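November 8, 2024 | by the Somton shop desk
Filed under: Teaching by Demonstration > Wearable Kits

I've been living with the Fimano head kit for a while now, and I'm still a little smitten! You put it on, do the chore with your own two hands, and that's your demonstration (no joysticks, no leader arm to wrestle). It weighs 105 grams, and one charge gave me 88 minutes, plenty for a good run of cloth work. Folding is where I'd start – soft stuff is miserable to teach by remote control, at least for me. 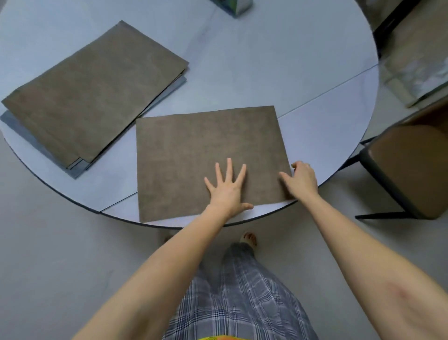

Vol. 3, No. 26

Spread one hand flat on the cloth and let the other work the edge, nice and slow, with your pile off to the side. The kit stores more than 3000 clips before you need to clear it. It pairs with the Sasport dock, sold separately, and spare straps are back in stock!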